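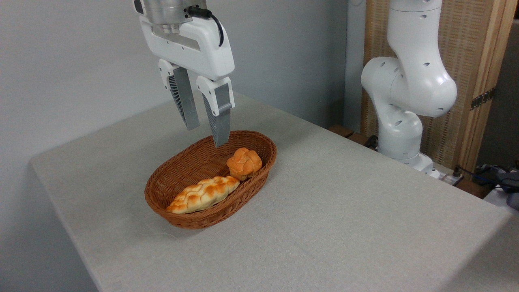
Cleaning a camera lens at home: what I'd bother with

Posted 4/8/25 by Vesela Jurić

Most lens cleaning advice is written by people with a kit to sell. I have owned a fair few of these kits and have gone back to a blower, a soft brush and one cloth.

1. Leave it alone first
A few specks on the front glass won't show in your photos. Take a picture of a plain wall at a small aperture and look at it full size. If you can't find the dirt, put the cloth away.

2. Blow, then brush
Use a rubber bulb blower with the lens pointing down. Tins of compressed air can spit propellant on to the glass, and I don't care what the label says about it. Brush off whatever is left, and keep your fingers off the bristles.

3. Wipe last
One drop of lens fluid on the cloth, never straight on the glass. Start in the middle and work outwards in circles. The Ivetti kit has 6 bottles in it. I tried them all on an old zoom and could not tell one from another.

4. Washing the cloth
Warm water and a little plain soap. No fabric softener, it leaves a film that you will then rub all over your lens. Dry it flat, away from the towels, or it picks up fluff.

5. "Anti-fungus" sachets
Sornell sells a sachet for 29 euros that is meant to protect a whole camera bag. Perhaps it does. A tub of ordinary silica gel and a lid that shuts properly have kept my lenses clear so far, including through a very damp June.

6. Toothpaste on scratches
Please don't. It is an abrasive, and it will take the coating off. Small scratches rarely matter anyway, and a bad one is a job for a repair shop or a reason to buy another lens.

What about the sensor?
Teodoro Paredes wrote in to say he does his own with swabs and has had no trouble. Fine, but he has done it for years. I'd try the camera's built-in cleaning and the blower, and pay someone if the spots are still there. Don't touch the mirror on an older camera at all.

Next: storing batteries over the winter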